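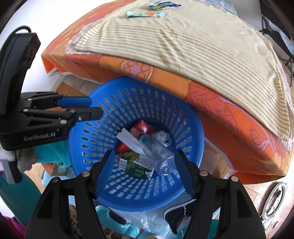

Unit 14: Sorting Household Packaging

Students shall separate discarded packaging by material before weighing. Clear plastic bottles are recorded apart from film and wrappers. Cartons are flattened and entered under paper – unless lined, in which case they go to mixed material. A perforated basket is suitable for dry items only.

Reading: Nowakowski, course reader, p. 106.

Comments (2)
Firach: Do caps stay on?
Sowa: Yes, see the August handout.

30 shares
Contact: Zusteck Course Office | © 2019 | Back to top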